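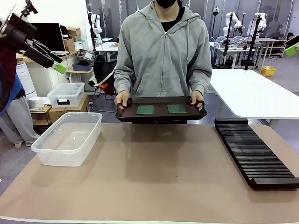
Two green plates on a tray, tub of water on one side, rack on the other.

Tub, tray, rack. You don't need a dishwasher, and I'll say it to anyone in Pordale who has just been quoted $1,345 for one plus the plumber.

We had one. It died in November. I priced a new one, got cranky, bought a plastic tub and a slotted rack instead and told the family it was temporary. It isn't temporary any more.

My argument, quickly, as I've got tea to get on. A dishwasher makes you hoard. Plates sit in it dirty for a day and a half, then sit in it clean for another day while everyone pretends not to notice. So you buy more plates. We'd got to 21 dinner plates for a household of four. Mad. Most of them have gone to the op shop.

With a tub you wash what you ate off. Straight into the rack, upright, air round both sides. No tea towel. The rack matters more than people think, get one with proper narrow slots and plenty of them, not those wide wire things where a saucer falls thru and takes a glass with it.

And a tray. With handles! Carrying plates stacked up your forearm like a cafe waiter is how you lose them. Flat on a tray, both hands, one trip from table to tub. My mother did it that way and I thought she was being fussy.

Yes, big families. Yes, bad backs, bad hands, shift workers. Keep your machine, I'm not coming for it. I'm talking to the rest of us, the ones in a small Pordale unit giving up a whole cupboard to a box that runs half empty.

The council's kitchen rebate is $189 and only covers new appliances. Nothing for a tub. Somebody should write to them abuot that, probably me, after the dishes.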